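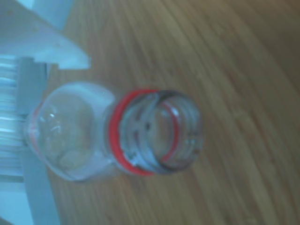 About Dilham Bench

Dilham Bench sets up and looks after small robot arms. We started because we kept being handed arms that were supposed to work out of the box and didn't. We still don't believe most of what gets printed on the box, and we would ask you not to believe too much of what is printed on this page either. Come by on a Monday and watch an arm run before you pay us for anything.

What we work on

Nearly all of our time goes into one machine, a bench arm we call Stedeck. It is printed in white plastic, driven by hobby-size servos, and its job is to pick up empty drink bottles and put them in a box. People hear "bottle sorting" and picture a recycling plant. Stedeck is a table, an arm and a cardboard box. We have been offered bigger projects and turned down the ones where the customer couldn't tell us what the robot was for.

Why bottles

An empty plastic bottle is a mean test. It weighs almost nothing, it rolls, it shines, and it gives when you squeeze it. A wooden block will make any gripper look good, and we have sat through plenty of sales demos done with wooden blocks.

The setup we keep coming back to is a grip on the neck, with the bottle hanging down below it. Gripping the ribbed part of the body works too, until the plastic buckles and the fingers have to chase it. We can't say the neck is right for every gripper. It is what we use on ours.

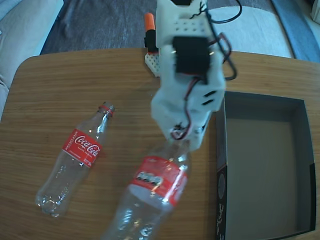
How we look after it

Our service routine is short and a bit dull:

1. Power off and let the arm rest on the table. Never hold it up by the wires.
2. Check every screw that goes into printed plastic. Snug is enough. A stripped hole means printing the part again.
3. Follow each lead from the servo down to the gripper. Move the joint by hand, slowly, and look for a wire that pulls tight before the joint stops.
4. Open and close the gripper with nothing in it. Listen for buzzing at the closed end, and back the limit off by 6 steps if you hear it.
5. Set the home position again.
6. Run 80 picks with bottles placed by a person who isn't trying to be helpful.

If a pick fails in step 6, write down which one and keep going. Stopping to fix things halfway is how you end up with a log that says everything is fine.

What we have learned to doubt

Our Stedeck log ran to 621 picks by the end of August, and 231 of those came after we rerouted the wiring. We think the new routing helped. We also changed a servo that week, so we can't prove it, and the log says so.

We doubt software updates that promise a better grip. We doubt "maintenance-free." Our second project, Ranano, was meant to let the arm set its own home position. It did that well on our table and badly on the customer's, and it is back on the shelf until we know why.

Working with us

We offer setup, a yearly check, and repairs on arms of this size. Hầu, our parts list and wiring guide, is free to anyone who asks, including people who plan to do the work themselves. We don't sell service plans for machines we haven't seen run. Bring the arm, its power supply and whatever it is supposed to pick up.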